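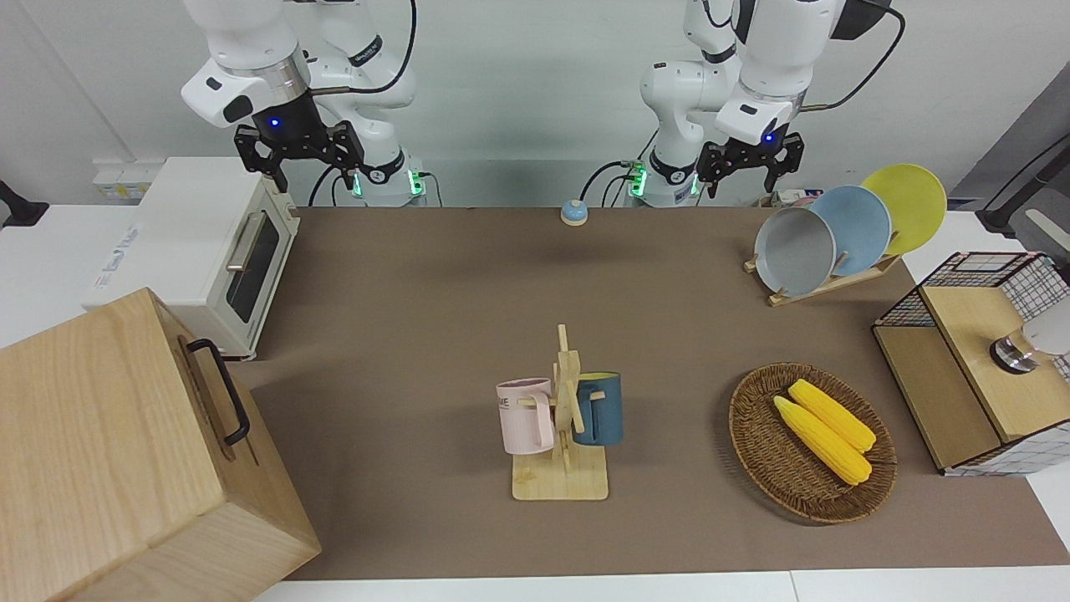

Jestutum Releases Brudier, a Library of Menu and Price List Templates for Small Food Businesses

IDTHORPE, 11/05/2018 — The design studio Jestutum announces the release of Brudier, a library of 582 ready layouts for menus, price lists and table cards. The files open in the common desktop publishing programs and can be edited also by persons who have no training in design.

The library is divided into 22 styles. Each style has a folded menu, a single sheet and a small card, so that a café can keep the same look on the counter and on the tables. All layouts are prepared in both letter and A4 size, with bleed and crop marks already in place.

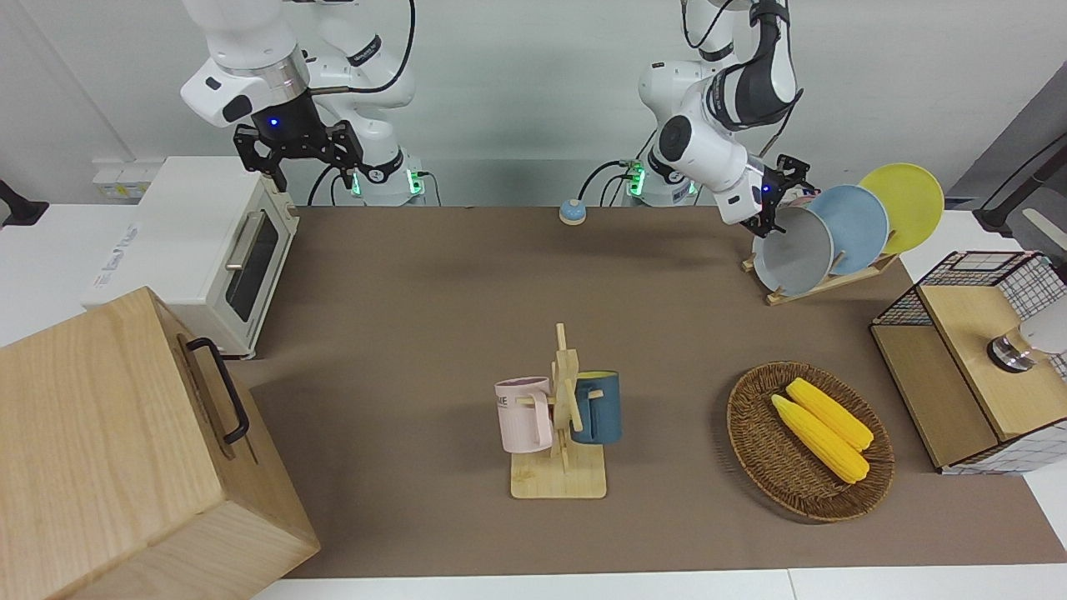 By Aravind Rajan, Jestutum Press Office

Work on Brudier was started in June of last year, together with the print shop Beaudoin. The shop had noticed that many menus arrive from customers with the text too near to the fold, and these must be corrected by hand before printing. In the new templates the safe area is locked, and the text box becomes red when a line is too long.

Prices stand in their own column and can be changed without moving the names of the dishes. A bakery with a short list may hide the second column, and the rest of the page will be spaced again.

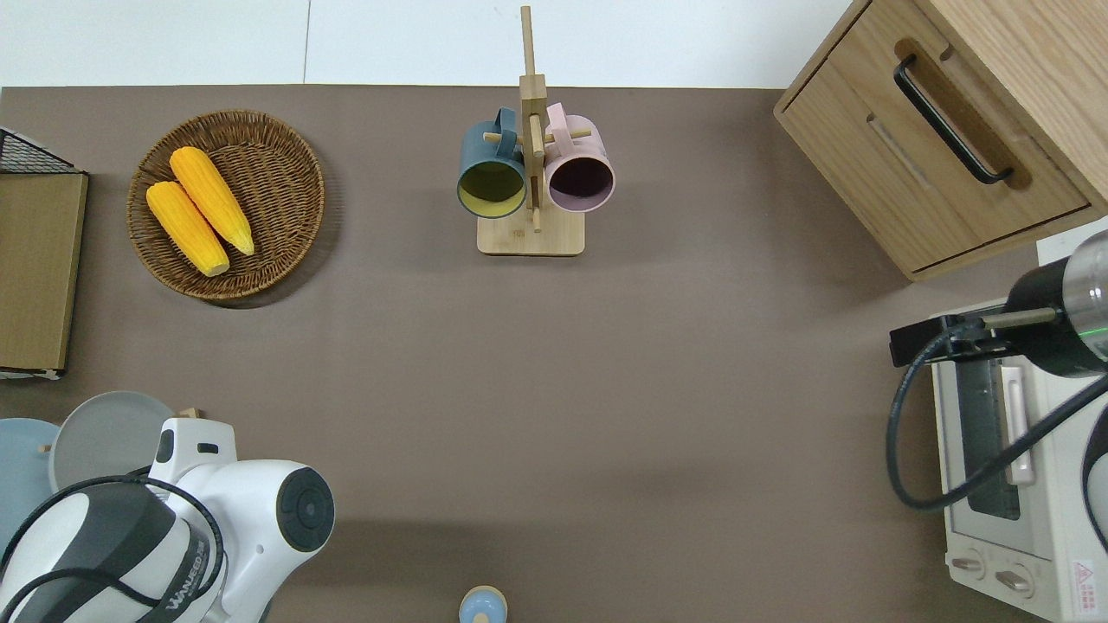
Color in Brudier is chosen in pairs, one for the outside of a folded menu and one for the inside. This lets the reader meet a second color only when the menu is opened. The same idea is familiar from kitchen mugs: the two hanging on the bamboo stand are dark teal with yellow-green inside and pale pink with dark plum inside. Every pair in the library can be exchanged with one click, and a black and white version is included for office printers.

Brudier is available from today on the Jestutum website. A license covers two computers and has no yearly fee. Customers of Beaudoin can ask for a printed sample book at the shop counter in Idthorpe.

Press contact: Aravind Rajan, Jestutum, Idthorpe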